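Grullum Two-Arm Sorting Bench
Demonstration at our open day, Saturday from 10 a.m.

The Grullum bench is a table-size work cell for handling small mixed parts. It is made by Virnura and it is for workshops, training centers and small assembly rooms which have many kinds of parts and short series. On Saturday you can see it working in our hall and speak with the people who built it.

What you get
Two robot arms with two-finger grippers, installed on a black aluminum profile frame
Wooden work surface, which can be exchanged when it is worn
Wrist camera for close view of the part
Control software Virnura Leite, with one license
Cable set and two clamps for the front edge

The demonstration
Ifeanyi Nwosu leads the demonstration and Doaa Abou Zeid operates the software. The task is simple to understand: small parts lie on the table without order, and the arms must pick them and bring them to the correct container. We use trays, baskets and other containers of different height, so that visitors can judge how the arms manage with a high wall and a low one. Please feel free to bring your own parts, if they are not heavier than 600 grams. We will try them between the regular runs.

Each run is 40 minutes with questions. Visitors stay behind the line when the arms are moving. 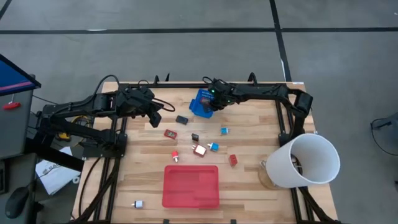 The bench with both arms over the work surface, and next, a view from the gripper side during a movement.
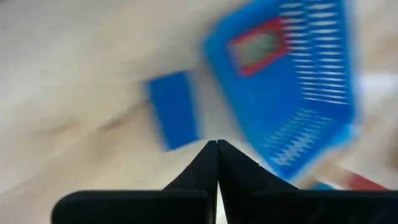

Technical information
Number of arms: 2
Gripper: two fingers, parallel, black
Maximum part weight: 600 g
Work cycles between services: 2000
Power: normal wall outlet
Floor: flat and hard, concrete is preferred

Choosing the containers
The bench is delivered without containers. Most of our customers use what they already have. For very small pieces we recommend a tray with a low rim, and for bigger ones an open basket. Clear glass is possible also, but the software needs more time for teaching it. Onyekachi Anozie can advise you about this before the order.

Delivery and training
We deliver the bench assembled. Radu Lazăr comes to your site for the first start and he stays one working day with your operators. A second training day can be ordered separately. Spare gripper fingers are kept in our stock in Grillard and they are normally sent on the next working day.

To reserve a place for Saturday, please write to Blair Morrison and mention how many persons will come. Parking is behind the building, entrance by the gray door.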